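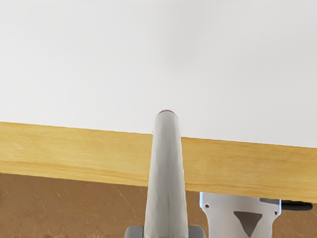

Plain off-white surface, honey-yellow wood. Rendering: Prekus.

FOR IMMEDIATE RELEASE
12 February 2022

PREKUS PUTS OUT A PAINT CARD WITH ONE WHITE ON IT

GREKA – Prekus, the paint maker that last year offered 100 shades of white, today announced that it will now offer one. It is called White.

The decision follows a customer survey in which 3,658 people were shown the full range under ordinary kitchen light. Of those, 3,000 asked if they were being shown the same card twice. Two correctly picked out Oat Whisper from Whispered Oat, and both had worked on the names.

"We had a meeting that ran past lunch over whether Distant Linen was too close to Linen," said Bernardo Barros, head of color at Prekus. "I was on the side of Distant Linen. I have had time to think about it."

White is a matte, washable wall paint that leans slightly warm. It goes on sale at the Greka and Aoun stores later in February, in small and large cans. Customers who are partway through a room in one of the old shades can have it mixed to order at the Aoun counter until stocks of the tint run out.

The company's grays are not affected. A review of the beiges is expected to take longer.

Press contact: Prekus Press Office, Nuter Building, Greka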